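## Week 6 notes: who restocks the fridge?

Reading: Escobedo's chapter on handoffs. Bring the Zirno case printed out, I beg you.

Last time we left the Jonach break room with 40 employees, one refrigerator and a rota that Vaughn Okafor kept in a spreadsheet. Restocking took up a slice of his afternoon and was written nowhere in his job description. Then came the robot, and with it a job description for the robot.

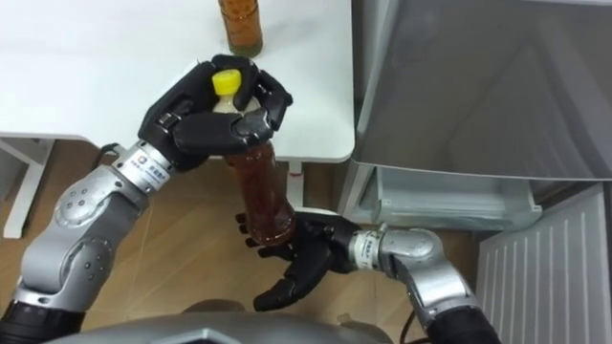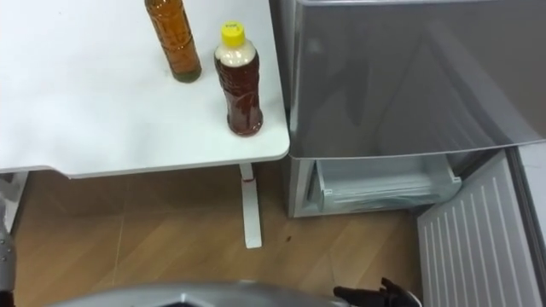

Things to note about the changeover:

- Okafor's task did not vanish. He now writes the shelf plan, answers alerts and bends down for whatever rolls under the table.
- The pilot logged 2,158 bottle moves. Management quoted this figure often. Okafor's own hours were logged by Okafor, on a sticky note.
- People stopped meeting at the fridge at 3 p.m. – they had been swapping shift news there for years. A chat channel was set up to replace it. It has one post, from Azadeh Mohammadi, asking what the channel is for.

**Terms:** *residual work* (what is left for the person), *invisible work* (what was never counted to begin with).

**For next time:** pick a small chore at your own workplace and list everyone who would notice if it stopped. One page, over 500 words if you must – I will read the first 500.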